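Bench notebook, Vatungate room
July, started 9:40

Bag packing, continued from the previous page. Subject is still the small paper carrier with twisted or flat handle, loaded from the top with light goods. Question carried over from Liudmyla Skoryk: does the order of loading matter enough to write into the packing sheet, or can we leave it to whoever is at the table. My view before starting was that it matters for the base and hardly at all for the top third.

Stock. Carriers are from the Dogbe carton, lot 3717. The Lustard carriers are finished except for four with creased bases, which I have put on the lower shelf marked for reuse as liners. Do not mix them in. The Dogbe paper is a little stiffer at the fold and the mouth springs back toward closed after opening, so anything measured on Lustard paper should be read as a different series.

Preparation, same for every load:
Open the bag fully and push the base flat from inside with the side of the fist.
Run a finger along both gussets to the bottom corners.
Stand it for a minute before loading. If it leans empty, it will lean full, so reject it.

Two rejected at this stage, both with the base glued off square. Kept for Vitalii Hrytsenko, who wants to show them to Drodmont.

Load A, heavy first. Boxed goods on the base, long side parallel to the long side of the bag, then soft packets stood on end. Stable. The front panel bows slightly when the box is within a finger of full width. No tearing at the handle when lifted and held for a count of 14.

Load B, soft first. Packets on the base, box on top. Poor. The base rounds out, the bag rocks on the table and the box tips to one side as soon as the handle takes weight. I repeated it with the packets flattened by hand and the rocking was less, but the box still moved.

Load C, packets only. This is the one we get most often and the one the packing sheet says least about. Snack packets have air in them and take up the mouth of the bag well before the weight is anything to speak of. Pushed in flat they catch on the gusset. Stood upright, short edge down, they slide past it and leave space beside them for a second one.
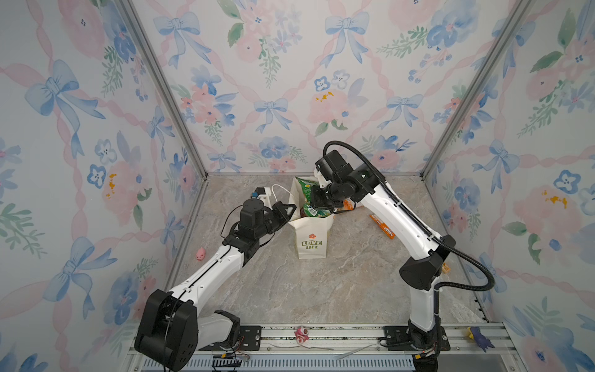 Upright loading has one drawback, in that the last packet tends to stand proud of the rim. I do not consider this a fault as long as the packet is held by its neighbors and the handle can still be brought up without pressing on it. If it has to be squeezed to get the handle past, use the next size of bag. Crushed corners on the packet are a worse outcome than a half-filled larger carrier.

Barcode side. Drodmont asked whether labels should face the mouth so that a bag can be checked without unpacking. With upright packets this works for the last one in and for little else. Suggest we scan before packing and drop the requirement. Reference for their request is note 1223, in the blue folder.

Small loose items (cables, adapters, anything with a trailing lead) go in after the boxes and before the packets. Coil the lead and tuck the end under – a free end hooks on the handle and comes out with it. Checked this with a white charging lead and a box of tea. Free end caught on the first lift. Coiled, it stayed put.

Handle. Lift straight up, both sides together where there are two. Lifting from one side twists the mouth and opens the glue line on the inside patch. I found a lifted patch on one bag from Load B after the second lift and none from Load A or C. One bag is not a result, but Load B is going out of the sheet anyway.

Time to pack was around 40 seconds for Load C, most of it spent on the opening and flattening. Not worth trying to shorten.

Changes for the packing sheet:
Heavy and boxed goods on the base, always.
Packets upright, short edge down.
Leads coiled, end tucked.
Reject any bag that leans empty.
Strike the line about label direction, pending an answer from Drodmont.

Open points. Liudmyla to confirm whether glass goes in this size at all. If it does, I need dividers, and the ones in the drawer are cut for the Lustard base and will be narrow. Vitalii has the caliper. Table wiped down and Dogbe carton closed at 12:15, flaps folded under, no tape.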